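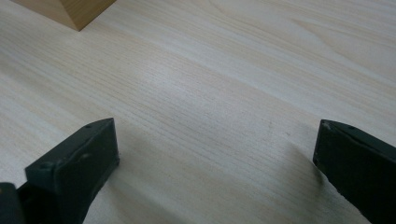 A wooden block on one of the new tabletops at the Brekeswood community workshop. Photo: Skirier

Brekeswood workshop reopens with new wooden tabletops

February 2018

The community workshop in Brekeswood has reopened its main room after a refit that replaced all of the old tabletops with pale, plain wood.

The work was done by Rai, a small joinery firm in Losville, and took 15 working days. The room had been shut to regular users during that time, although the tool library at the front of the building stayed open.

The old tops had been in use for many years. They were covered in dark varnish, and in several places the varnish had lifted and left sharp edges. Parents had complained about splinters at the children's sessions, and people using the room for sewing said fabric kept catching.

Haziq Simanjuntak, who manages the workshop, said the choice came down to a painted board or a light solid wood. The painted board was cheaper.

"We tried a painted sample in the back room and it was scratched up inside a month," Simanjuntak said. "With wood you can sand it. If somebody leaves a mark, we take the mark out and oil that patch again. I would rather do that every so often than buy new tops."

The tops are made from boards glued side by side, sanded smooth and finished with a clear oil. No stain was used. The grain runs straight over much of the surface and opens into wide curves where a board was cut from a different part of the log.

Asger Snorradóttir, the joiner who led the job for Rai, said the boards were sorted by hand before gluing.

"You get some with tight lines and some with the big wavy pattern," Snorradóttir said. "I put the straight ones where people will be measuring and marking. The wavy ones look nice but they can fool your eye when you are trying to draw a line next to them."

She said the pale color will darken a little over the next few years, and faster near the windows. Users are being asked to move mats and boxes from time to time so that the wood changes evenly.

The first regular activity back in the room is the block-building table, which is meant for young children and the adults who come with them. The workshop has a set of 264 plain wooden blocks for it. They are unpainted, with no letters or numbers, and the edges have been eased by hand. Many were cut from offcuts left over from other jobs, so the color varies from one block to the next. Some have a honey or light orange tone that stands out against the paler tables.

Simanjuntak said the blocks had been stored in a cupboard for most of the last year. The old tables were too uneven for them.

"You would get a tower going and it would walk," he said. "The kids thought it was funny. The grandparents less so."

The block table runs for 2 hours each morning that the workshop is open. There is no charge and no need to book, but children must have an adult with them. Blocks should go back in the bins at the end of the session, and food and drinks are to be kept on the counter by the door.

Adults who use the room for their own projects will see a few new rules. Cutting must be done on a mat or a scrap board. Glue and paint need a sheet of paper underneath. Hot glue guns have been moved to the side bench, which kept its old metal cover. Clamps may be used on the table edges with a pad between the clamp and the wood.

Spills should be wiped up right away with a dry cloth. Simanjuntak asked people not to use spray cleaners, including the ones labeled for furniture, until the workshop has tested them on a spare piece.

Money for the refit came from the workshop's own repair fund and from a local donor who did not want to be named. The workshop did not give a total cost. Membership fees will stay the same this year.

A second part of the project, covering the shelves along the back wall, is planned for September. Rai has been asked to quote for that work as well. The room will stay open while it is done, Simanjuntak said, but the back row of tables may be out of use for 3 days.

The old tabletops have been cut down and are being given away as shelf boards. They are stacked in the side hall, and anyone who wants one can ask at the front desk. They still have the varnish on them and will need gloves to carry.

Comments (4)

benchdog
Good to see real wood in there. Which oil did they use? I have a kitchen table in a light wood and everything I put on it turns it yellow.

Marta L.
We went with our two on the first morning. Tables are lovely and smooth. Could do with some lower stools though, my youngest had to kneel on the chair the whole time.

oldmillroad
Are the old tops all gone? I could use a couple for the garage and don't mind stripping varnish.

pinsandneedles
Please can the sewing group have the table by the window back. We asked before the refit and are still waiting to hear.

Contact the newsroom | Send us a story | © 2018 Skirier. All rights reserved. | Back to top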